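The April slump, and what I'm doing about it

I've been trying to give up my afternoon nap, and oh boy, it is not going well!

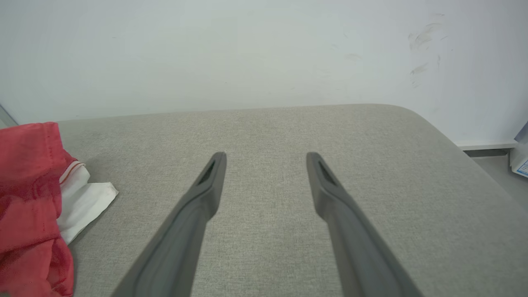 One reader from Lelano wrote in to say that I should keep the nap and just cut it to 20 minutes, with a cup of coffee right before lying down. Coffee first! I'd never have thought of it, but I tried it twice last week and got up both times feeling pretty human (the second time I even cleaned out the fridge).

My bedtime is still a mess, mind you. I'm aiming for lights out by 9:30 until the end of the month, so if you email me after that, you'll hear back at breakfast.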